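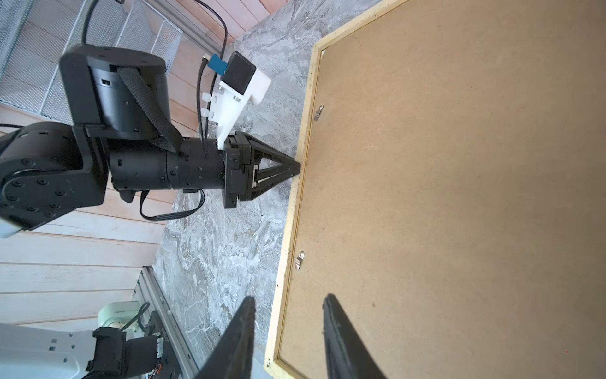
Chunhua Han drove the arms for eight hours a day, and in the evening her own hands felt slow, as if there was a small delay between her and the spoon.

She had come to Jundton in January to work for Zarent. The job paper said "operator of teaching station." Her mother asked on the phone what she was teaching. Chunhua said, "To turn things over." Her mother was quiet, and then she asked if there was lunch.

The task this month was the picture frame. It lay with its face down on the stone, and it had to be taken by the edge, lifted, and turned so that the face was up. A person does this without one thought. For the arms it was a long matter. First one finger must come to the edge, very low, almost touching the table. Then it must push, but only a little, or the whole board slides away. When there is a gap, the second arm comes to hold the other side. Then both rise together, like two people who carry a table down the stairs and don't speak the same language.

They needed 500 good ones. A good one was marked with the green pedal and a bad one with the red pedal. Kelmendi, who was responsible for the station, looked at them all at night from his home, and sometimes he moved a green one to red. He never moved a red one to green.

"You hesitate," he told her in the second week. He showed her on the screen. The gripper went to the edge of the board and stayed there. "What are you doing in this moment?"

"I am looking."

"The model will not know that you look. It will learn that at this place one must stop."

She thought about this on the bus. At home she tried to pour tea without stopping, and it went well, and then she tried to take off her coat without stopping, and she tore the button.

After this she learned to look before she started. She stood with her hands in the handles and followed the whole movement with her eyes, the edge, the gap, the lift, and only then she pressed start. Her numbers became better. On one good day she made 100, and 2 of them were red, both because of the left clip, which caught on the finger when the frame was turning.

She began to know the frame. It had no picture in it. When it was turned there was only glass and behind the glass the same brown board from the other side. She asked Kelmendi if she could put something in. He said it was better not to change the object in the middle of the set, and then he saw her face and said he would ask. He wrote to Stekidum, the customer, and after nine days they answered that variation in appearance was welcome.

So she brought a photograph. It was of her grandfather's house, taken from the road, with the gate open. It was not a good photograph. She had it since she was a student, in different books, and it had a fold through the roof. She put it behind the glass, pressed the board back, bent the clips, and laid the frame down on the stone.

The first time it came up she forgot the pedal. The house rose between the two arms, a little crooked, and the light of the ceiling went over it from left to right, and then it lay on the table in front of her with its open gate. The recording continued for eleven seconds more. Nothing moved in it.

She pressed red.

Then she turned the frame back by hand and did it again, and this time she pressed green. She did it all that afternoon. By the fortieth time it was only a rectangle that had to arrive flat, and she was a bit sorry for this, but the fingers came in clean and low and she did not catch the clip even once.

The set was finished in October 2019. There were 567 in the end, with the extra ones that Stekidum wanted. Kelmendi let the model run in the evening, when the others had already gone, and she stayed with her coat on to see it.

Nobody held the handles. The left arm went down to the edge, very low. It pushed, a little. The gap opened. The right arm came, and they lifted, and the board stood up between them on its side.

Before this, however, at the edge, there was something. She was not sure that Kelmendi saw it. The finger had come to the board and waited there, not long, the time of one breath.

"It still has your first week in it," said Kelmendi.

"Will you take it out?"

He was writing something on his paper. The frame lay on the stone with the house up, and the arms were going back to their places, first the left one and then the right.

"It works," he said. "Do you want to see it again?"

She put her bag on the chair and turned the frame over for them.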